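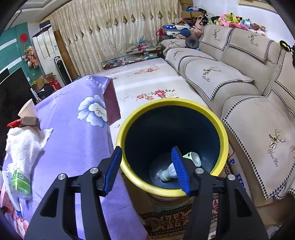 2024-08-21, job 828, Trollbridge chapel organ, bench work

Present: EM Thibodeaux (Emmett), Đức Dương, me in the morning only. Bernadette Whitlock in after lunch to look at the leather.

**Soundboard**

RH in the shop 43% at start, same at noon. Board has been on the trestles since Friday and has stopped moving as far as the straight edge can tell. Slight hollow remains across the treble end, a 0.2 feeler goes under but a 0.3 does not. Leaving it. Planing would take us through the old scribe lines and the congregation's own repair, and Myrtle Ruiz-Ortega wants both kept for the report.

Flooded the bars with thin hot glue, bass end first, tilted, drained, turned, repeated. Glue ran through between bars 17 and 18 on the first pass, so that is the split we could hear on site as a murmur on the Stopped Diapason. Second pass held. Will air test tomorrow once it has gone off properly. Do not put the sliders back before then, even dry, even to check.

Sliders: three are original oak, one is a replacement in something softer and has been relieved with a rasp. It works. Graphited all four on the underside. The soft one picks up more than it should, so go lightly.

**Pallets**

24 done, remainder tomorrow. Old leather comes away with a blunt knife and warm water on a cloth, no soaking. Felt underneath is sound in the bass and eaten in the middle octave. Replacing all of it, otherwise the touch will change halfway up the keyboard.

Bernadette's view on the new skin: two of the batch from Mercado are too thick at the neck end for pallets and should go to the bellows gussets instead. Marked with chalk on the flesh side. The rest are fine. She also said to face every pallet on the same sheet of glass and paper, mine had come off two different blocks and she could see it.

Springs measured on the small gauge. Most are within a few grams of each other. Tenor F sharp is well down and looks like a later make, brass but a different temper. Bent up to match for now. If it drifts, wind a new one.

**Wind**

Static pressure on site in January was 61 mm with the feeder going, dropping to 55 on a full chord. I had put that down to the trunk. Having now had the trunk apart I think only a part of the loss was there. The joint at the elbow had been stopped with strips of hymn sheet and flour paste, which had let go on the underside. Strips lifted whole and put in a labelled folder for Myrtle. Two of them are in Welsh, which is useful to her as the chapel minutes say services were in English only from the day it opened.

The rest of the loss will be the reservoir. See below.

**Reservoir**

Ribs sound. Hinges sound. Outer gussets gone at all four corners, inner ones surprisingly good. Emmett cut new gussets from the pattern Đức took last week and found the pattern 10 mm short on the long side. Checked: pattern was traced with the reservoir not fully open. New pattern made, old one torn up so it cannot get used again. One gusset wasted, the others recut from the same skin.

Weights: cast iron, painted, one with the mark of a Brostonton foundry. Weighed and numbered in pencil on the underside. Keep the order.

**Pipework**

Not started, apart from laying out. Open metal trays are on the upper rack, wood on the lower. Cone marks on the Principal suggest somebody has been tuning it hard for a long time. Several tops are split. I would prefer to fit slides to the worst and leave the others alone, but that is a question for the chapel and their adviser, Ekow Sarpong. He is coming on the afternoon train next week and has asked to see the pipes unwashed. So: no washing.

He also raised the pitch again. The chapel uses the organ with a choir and now with a guest congregation on Sunday evenings, who bring a keyboard and would like the two to agree. Measured pitch is a good bit sharp of 440 at shop temperature. Lowering it means lengthening pipes. I have told him what that involves and that I would not recommend it. The keyboard has a transpose and fine tune control.

**Materials**

- Hide glue: enough for the second half of the pallets, not for the reservoir as well. Order from Curkivus, same grade as before.
- Red felt, 3 mm: ordered, not arrived.
- Graphite: fine.
- Chalk: out.

**Tomorrow**

1. Air test soundboard, before anything else goes on the trestles.
2. Finish pallets. One block, one sheet of glass.
3. Emmett on gussets, two opposite corners first, leave overnight under tape.
4. Đức to photograph the elbow joint and send the pictures to Myrtle with the folder numbers.
5. Ring chapel about access for the trunk. The side door key was with the Sunday school and the main door is too narrow for it with the elbow on.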